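Unser neuer Esstisch Duro von Skasard: mein Fazit nach dem ersten halben Jahr

Seit März steht er jetzt bei uns, und weil mich ständig jemand danach fragt, schreib ich's mal zusammen.

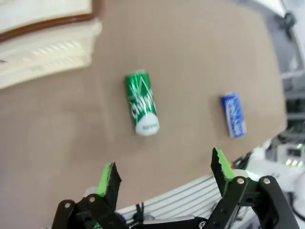 Bezahlt haben wir 564 Euro inklusive Lieferung, was ich für einen Tisch in der Größe völlig okay finde. Der Aufbau stand mit 15 Minuten in der Anleitung – haha, nein! Wir waren zu zweit fast den ganzen Nachmittag dran, zwei Bohrungen am Gestell saßen schief und mein Mann musste mit der Feile ran. Der Kundendienst hat immerhin am nächsten Tag geantwortet und neue Schrauben geschickt (die alten waren zu kurz).

Aber seitdem: super zufrieden. Nichts wackelt, auch wenn sich die Kinder draufstützen, und Rotweinränder gehen mit einem feuchten Lappen weg, wenn man nicht bis zum nächsten Morgen wartet. Kratzer vom Raclette sieht man leider, also lieber was drunterlegen. Die Beine stehen ziemlich weit innen, da stößt man sich anfangs gern das Knie.

Den Iditz hatten wir auch Probe gesessen, der war mir zu hoch. Vier Sterne von mir, einer weniger wegen der Bohrungen.

31.08.2019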